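Aug 14, 2024
By the Nurnutby Robotics Club workshop page

Tips for the hand-held gripper bench

We're ten weeks into the Loviris project and I'm still excited every time someone picks up the grippers! We teach our robot folding and tidying by doing the jobs ourselves, gripper in each hand, and we've logged 466 runs since June. A few habits have made a big difference to our data (and our wrists).

Wipe the finger pads before you start. A barely damp microfibre cloth does it. Skip the methylated spirits, which left ours tacky for days.

Keep the marker cubes clean too. Fingerprints on the black squares cause grief with tracking, so pick the gripper up by the body. If a cube has worked loose, tell whoever is on the Clandus laptop and don't glue it yourself!

Close the blinds. Afternoon sun wandering across the bench colour-shifts everything, and we lost a whole session to it before we caught on.

Squeeze gently. Soft things like sponges and tea towels need far less grip than you'd think, and a slow, even close looks much better on playback than a snatch.

Swap after 50 runs. Your forearms will be telling you by then anyway. Have some water, stretch, let the next person have a go.

Tuck headset cables behind your shoulder. A dangling one will find its way into the fingers sooner or later (ask me how I know).

Work in pairs if you can, it's so much more fun and you pick up each other's tricks.
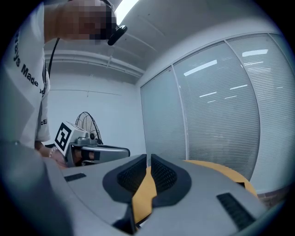

Chargers live in the Figueroa tub on the bottom shelf, 2 per bench. Plug both grippers in when you pack up, even if they've only done a short session, and coil the leads loosely so they last us through to the competition!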